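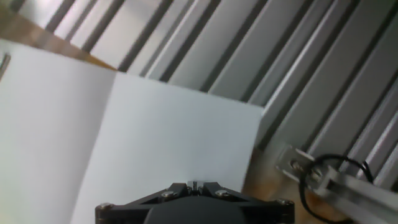 Nermin Gündoğdu wrote in asking why a crease never goes away, even when she sat on the paper all through lunch.

Good question. Quick answer – fibers! Paper is a mat of tiny plant threads, mostly from trees, all squashed flat and stuck to each other. Way too small to see without a magnifier. Fold the sheet and the threads at the bend get crushed on the inside and stretched on the outside. Some snap. Some just slide somewhere new and stay put.

Flatten it out again and the broken ones are still broken. So the line stays. Sitting on it wont help, sorry Nermin.

Light helps you spot a crease too. One side of the fold tips toward the lamp and looks bright, the other side tips away and looks gray. Same white paper, both sides. 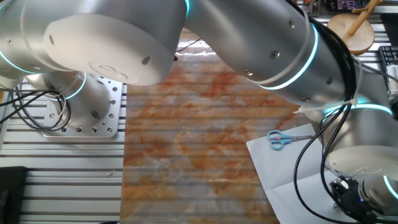
TRY IT: which way does your paper like to fold?

Get: plain paper, scissors, a table. Cut a square. Fold it top to bottom, open it, fold it side to side. One crease is often smoother than the other. Lots of the threads line up in one direction when paper gets made, this is called the grain. Folding along the grain is easy. Folding across it – bumpy, sometimes cracky.

Then try patterned paper, marbled is nice. Tissue. A bit of packing tape, even. Tape is plastic so no plant threads at all, does it crease the same? Write down waht you find.
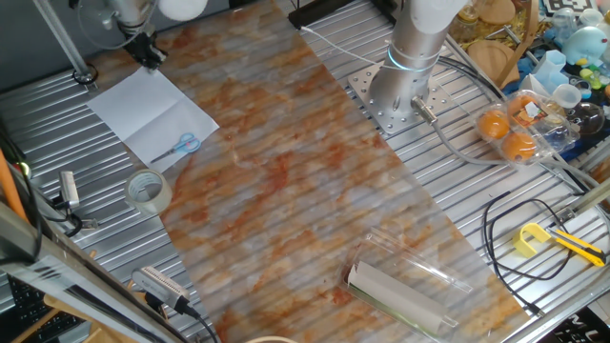
Kidach – Issue 244 – page 6

More folding. Take one sheet and keep folding it in half. Most people get stuck at 6 or so, it gets too thick to bend. Thin paper goes further. Tell us your best.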